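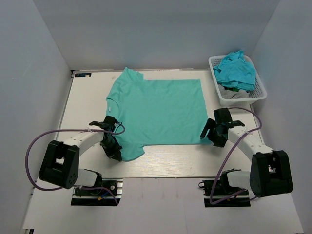
Your new assessment notice, and what to do with it

Home | Newsletter | Back Issues | Town Links | Contact

January 2019

Print this item | E-mail this item

If you own a house in Greenwood you should have a thin gray envelope by now, and if you're anything like me you left it on the counter for three days under the grocery flyers. Please open it! It's the new assessment, the first full one the town has done in a very long while, and the clock for questioning it started with the date printed at the top right of the letter.

Mine went up. I expected that (we all did, I think, after those public meetings last June), but I did sit down rather hard when I saw the tax estimate at the bottom: $3450 for the year. Then I made some coffee and read the thing properly, and it wasn't quite as bad as it looked. The estimate takes the new value of the house and multiplies it by the old tax rate. The old rate is going to change. When all the values in town go up together, the council is supposed to bring the rate down so that the total collected stays level, apart from whatever increase they vote for in the budget. So the number in your letter is more of a placeholder, and I wish they'd said so in letters bigger than the ones they picked.

What you should really be looking at is the value itself, and the little block of facts under it. The town hired Trandell to do the work, and the people from Trandell did a lot of it from the curb. They got my square footage right. They also gave me a finished basement, which I would love to have. Mine has a sump pump and a ping-pong table with no net. A neighbor two doors down has a second bathroom on paper that was taken out years before she bought the place. So check the bathrooms, the basement, the garage, the lot size and the year built. If you have a fireplace you've never seen, that's worth a call.

How to question it

You have 60 days from the date on the letter. There are two ways to go about it and they get mixed up all the time, so bear with me.

The first is an informal review. You call or stop in at the assessor's office, or you use the Zova site, where you type in the parcel number from your letter and get your whole property card. I tried Zova on a Sunday night and it threw me out twice before I got in, but the card was there in the end and I could mark the basement as wrong and attach a few pictures. This is all most people will need for a plain mistake. You don't pay anything, and you keep your right to a formal appeal so long as you're still inside the deadline.

The second is the formal appeal, which goes to the board. For that you need the paper form, signed, and you need some evidence that the value is too high. "My taxes are too high" isn't evidence, as I heard one board member explain very patiently last time around. What they want is sales of houses like yours, close by and fairly recent. Three is plenty. The library has the sales list in a binder at the front desk, and it's a lot easier to use than the one online - I never thought I'd write that about a binder.

Over 216 people have already asked for an informal review, according to the clerk's office, so the phone line is busy. Mornings are better.

Who sees what

A few of you wrote to ask if it's true that anyone can look up your house. Yes, it is. Assessments are public here and always have been; the only new part is that you can do it in your slippers. Some folks over on Proltatitz Road are pretty upset about that, and I understand the feeling, but I come down on the other side. I want to be able to see that the big place on the hill is being valued by the same yardstick as mine. I'd feel the same way about the council's contract with Trandell, by the way, and I've asked for a copy. The cover page has been posted so far. I'm hoping for the rest of it, prices included, before the budget hearing.

If you get a correction made, drop me a line and tell me how long it took. I'm still waiting on my basement.

Print this item | E-mail this item

Previous item | Next item | Back to top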